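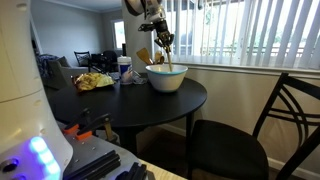

Utensil into bowl, gripper on the handle. Rules draft v3 gets written up below.

**3 p.m., dining table setup**

Spent the day on the house rules instead of the arm, which means the arm had a better day than I did. The old sheet was inherited from the Varkar checklist, all 110 lines of it, and I don't believe a single one of us has read past line 12. Line 12 is about steel-toed footwear. We work on carpet.

The new sheet is called Hotov, after the folder it happened to be saved in. Draft so far:

1. Stop button within arm's reach of whoever is running the session. Within reach means you can slap it without getting up. Knowing which room it's in does not count.
2. One person runs, and that person says "live" out loud before enabling motion. Yes, even when alone. You feel silly for one afternoon and then you stop noticing.
3. Hands stay off the tabletop while motion is enabled. If something falls over, disable first, then fix it. If it's a chip, same rule.
4. Chairs: either pushed in and declared part of the setup, or out past the reach line. No half measures.
5. Anything the gripper touches gets wiped before it goes near food again, and anything a person is going to eat from doesn't go in the reach area at all.
6. Objects on the table are on the list, or they come off the table.
7. Write down what went wrong before you reset. After the reset you will remember it as having gone fairly well.

Seven is my limit. I had three more and cut them, mostly because they were rule 6 wearing different hats.

**Notes on rule 4**

The reach line is full extension plus 12 inches, taped on the floor. Trevor (the planner config, for anyone new reading this) only knows about obstacles it's been told about, and it hasn't been told about chairs. A chair back with curved slats is also a lovely place to hook a cable. I measured the line from the center of the base and then remembered that the wrist and fingers stick out past what the config calls full extension, so I peeled it all up and did it again. The second version is the right one. If you find bits of tape closer in, they're fossils.

Still open: do we model the chairs or ban them? Modeling is more work, but people do sit at tables, and I'd like the rules to survive contact with a dining room. For now, pushed in and declared.

**Notes on rules 5 and 6**

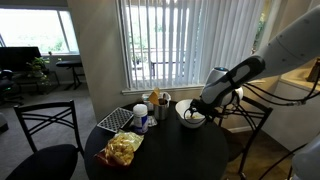
The list in rule 6 needs to say what counts as an object, which I thought was the easy part. The Promo sheet lists "bowl, utensils, jar, snack" and leaves it there, so everybody fills in the rest from their own idea of a table. Wrapping is where it falls apart. A small clear packet next to the white jar is an object as far as the camera is concerned, and on black plastic or glass or anything else dark and shiny it's going to look like a different object every time the sun moves. So either it goes on the list as "clear packet, by jar" or it goes in somebody's pocket. Same for the checkered mat: if it's out, it's listed, and its angle to the table edge gets a word or two. I don't need degrees. "Crooked" is fine.

Contents count too. "Bowl" and "bowl with something in it" are separate entries from now on, and the second one triggers the wipe-down in rule 5 if the fingers go in. I went looking for a clause about this in the Varkar lines and found a very thorough one on hydraulic fluid.

An open snack bag gets its own entry, with "open" written down. An open bag changes shape when you look at it wrong, and I've seen two people label the same kind of bag as "bag" and "pile" and then argue about it over lunch. Agreed wording: `bag, open, contents visible`. If it's on a plate, add the plate.

**Labels**

A short one, but it has caused more trouble than everything above. We have been writing "success" for at least two different things:

- the utensil ended up in the bowl
- the utensil ended up in the bowl and the gripper let go and backed off without taking the utensil with it

Only the second is a success from now on. The first is "placed, not released" and gets its own column. Yes, this will make our numbers look worse. They were always this bad, we just had nicer handwriting.

Also, a person nudging the bowl back to its spot in the middle of a run makes it an assisted run. I say this as the main offender.

**Things I want and don't have yet**

- a stop button mount that isn't a clamp. The clamps are for the plate.
- a printed table map, so "toward the window" means the same thing to all of us
- blinds rule? Daylight through the slats changes a lot between morning and afternoon. Probably just "write down open or closed, don't touch during a session." Not making it rule 8. I said seven.
- somebody other than me to read Hotov and object to it

**To do**

- [x] floor tape, second attempt
- [x] split the success column
- [ ] move the Promo sheet over to the new object wording
- [ ] tell Trevor about chairs, or decide not to
- [ ] archive the Varkar 110 somewhere we can say we kept it
- [ ] more tape - used the whole roll being wrong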